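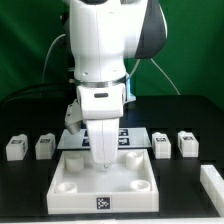 3.2 绿色背景与受访者的着装

影像访谈的方法学文献很少谈布景,仿佛受访者都坐在真空里说话。本研究的前10场访谈沿用了系里那块绿色背景布,选它的理由十分充分:它已经挂在那里了(同类背景见图2)。

图2 绿色背景布,布面可见柔和的竖向明暗变化。

问题出在第二轮。邀请函写明“着装随意”,受访者便随意地穿了绿色。Sukprasert在编码时发现,着绿衣者的发言被评为“态度含糊”的比例偏高,而同一批发言的纯文字稿并无此倾向。换言之,编码员对与墙面融为一体的人缺乏信任,这种心情可以理解,但不宜写进信度报告。

为此,我们把全部128段录像重新分配给两组编码员,一组看画面,一组只听声音。Naylor主张再设一组,只看画面而不听声音;试行一个下午后,该组对访谈内容的理解与另外两组相差甚远,对发型的意见却高度一致,遂予取消。

两组之间的分歧集中在停顿的判读上。听声音的一组把长停顿记作“思考”,看画面的一组多记作“回避”,尤其当受访者望向窗外时。Jafarzadeh指出窗外正在施工,任何人都会望过去。我们接受这一意见,并在编码手册中增设“望向窗外”一项,不作进一步解释。第4节的分析均以声音组的编码为准,画面组的结果列于附录B。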